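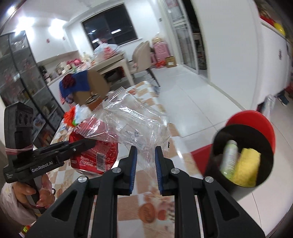
Give us back the band

2019-09-06

I've been going to the Gokesdale Song Contest for long enough to have opinions about the parking, so you can imagine what I'm like about the music. The entry form for next March has just gone up and it says, in the same cheerful type as last year, that all songs must be performed to a pre-recorded backing track supplied on a memory stick. Live vocals only. No live instruments, apart from "props", by which they mean a guitar you hold and don't play.

I think this is a rotten rule and I'd like to have a moan about it.

The organisers will say it's about time, and I do understand that part. There are 16 songs in a final and the hall at Pringate has to be cleared by half past ten. Changing over a drum kit takes ages (I've done it, badly, with a cymbal stand up my sleeve). With a backing track you walk on, someone presses play, you walk off again. The show fits the slot and the local radio people are happy, and I'm told the sound engineer gets to sit down.

But what are we watching, then? Last spring I sat through a perfectly nice evening in which every song arrived sounding finished. Same fat drums, same shimmery keyboards, same enormous whoosh before the last chorus. Somewhere in front of all that was a person from up the road, singing their heart out, and the person was the only bit that could change from one night to the next. They sounded like guests at their own song!

The old contest had a house band. Seven players, a pianist who conducted with his eyebrows, and one rehearsal each, which was never enough. You sent in your chart in January and if your chart was a mess you got told so. The band wasn't slick and I'm not going to pretend it was. The trumpet was a matter of luck. But when a singer rushed, the band rushed with them, and when a singer forgot the second verse (it happened, it happened to me) the pianist went round again and gave them a look, and in they came. Half the hall never noticed and the other half clapped louder.

Magdolna Szabó won it in those days with a song called Segura, which was mostly one long held note and a lot of nerve. She held the note longer on the night than she had in rehearsal, because the room had gone quiet and she fancied it, and the band just sat there under her and waited. You can't do that with a memory stick. The file would have gone trotting off into the next section and left her behind like a missed bus.

Stop protecting the singers

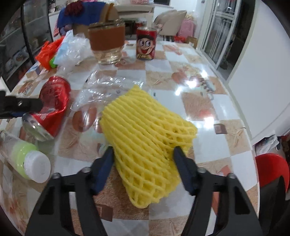

The other argument I hear is kinder, and it's that backing tracks look after newcomers. A nervous 18-year-old knows precisely what's coming, every bar, every night, and nothing can go wrong behind them. I can see the appeal, I was a nervous 18-year-old once and would have taken anything going. Only I think it does for a singer what that yellow foam netting does for a pear. It stretches round whatever you put in it, it keeps the knocks off, and every piece of fruit in the shop ends up wearing the same little ribbed diamonds. Pop one song out and pop another in and you'd struggle to tell which was which until somebody opened their mouth. And sooner or later you have to take the netting off, and a singer who has never been bumped by a late drummer is going to find their first pub gig a bit of a shock.

Casimiro Echevarría, who put together the tracks for three of last year's finalists, disagrees with me and has told me so at some length outside the chip shop. His point is that a good track lets a bedroom writer with no money sound the way they hear themselves in their head. A house band, he says, makes everyone sound like the house band. It's a good point and I went home annoyed by it. He's right that our old lot played a ballad and a disco number in suspiciously similar fashion. He's right too that some of the newer songs are built out of sounds no trumpet player is going to give you.

So let people choose. That's all I'm asking for! If your song lives in a laptop, bring the laptop. If it wants a bass player, let there be a bass player. Over in Clusum they've run a mixed final for 2 years now: a small band sits at the side of the stage all night, already plugged in, with one shared drum kit, and each act says beforehand whether they want them or not. I went over to have a nose. The changeovers I saw were as quick as ours, since nothing was being carried anywhere. The acts with tracks still had their tracks. The acts with the band had wobblier starts and much better endings.

Money comes into it, naturally. Tickets at Pringate hold at £8, and the players would need paying, properly, with their petrol. I'd put another couple of quid on the ticket and stop hiring the confetti cannon. Nearly 30 people I've spoken to since the form came out say they'd pay it, although I admit I do tend to speak to people who agree with me.

What bothers me most is the props line. A girl on last year's stage stood there strumming a guitar with no lead in it while a much better guitar came out of the speakers. I happen to know she plays beautifully, I've heard her in the café. She'd learned the part, and she had it in her hands, and we'd asked her to mime.

The entry form closes at the end of the month and there's a box on the back for comments. It holds 125 words. I've used all of mine, and if you ever liked that trumpet, even on the bad nights, please go and fill in yours.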